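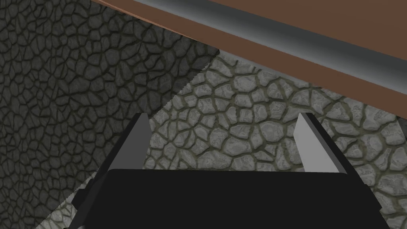
Stone paving.

Print this page | E-mail this page

Monthly walk-through, Detitz Guest House, October
By the duty manager, Moklow office

1. Smoke alarms. All tested with the button. Upstairs hall alarm is slow to sound. Replace before the next booking.

2. Hot water. Kitchen tap ran at 70 degrees, too hot for guests. Plumber to fit a tempering valve. Sign up until then.

3. Extinguishers. 2 on site, both in the green. Tag on the laundry one is hard to read.
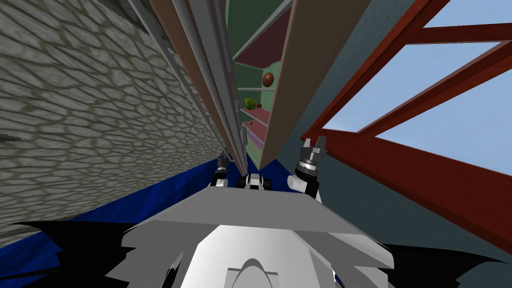

4. Shelving and storage. Tall units must be fixed to the wall and nothing heavy kept above shoulder height. The Mnguni brackets are on order. Where a unit stands near a rough wall like the grey cobblestone one, use a spacer block so the bracket sits flat. Paint tins have gone to the shed.

5. Exits. Back door sticks at the bottom. Plane it, then check the latch again. Front door fine.

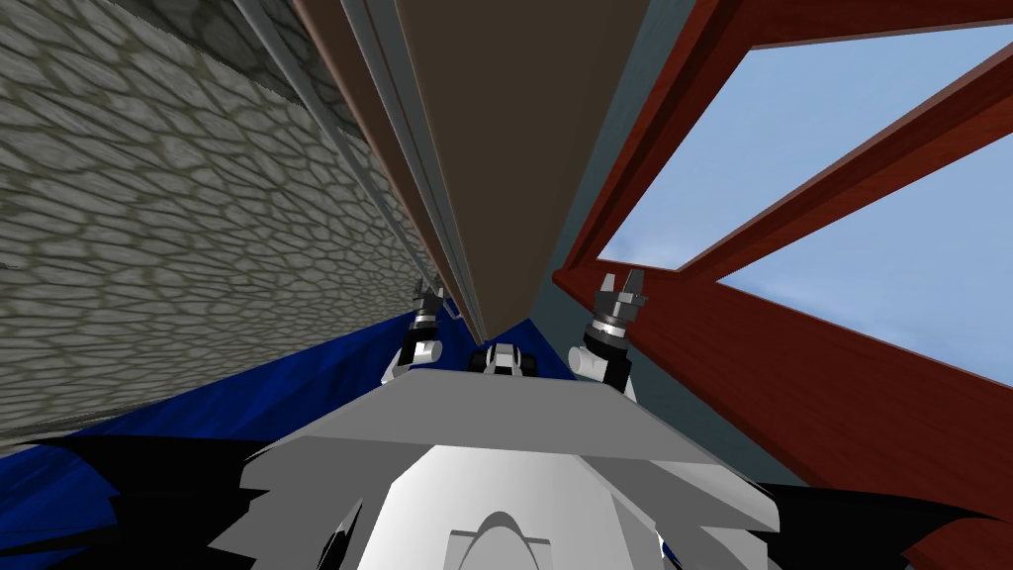 The key for the back door goes on the hook inside, colour tag facing out. It was in the office drawer on Sunday.

6. Electrical. Safety switch tripped as it should. Power board behind the fridge removed. Heater lead is frayed, so the heater is tagged out.

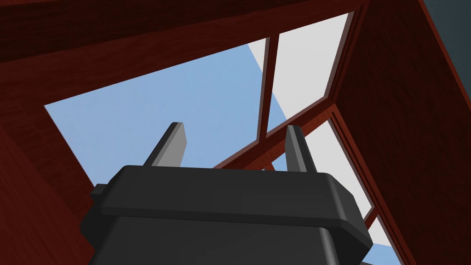
The spare heater is a Prumska and has a good lead, but keep it a metre from the curtains.

7. First aid kit. Short on saline and wide tape. Reorder both.

Next check due in November.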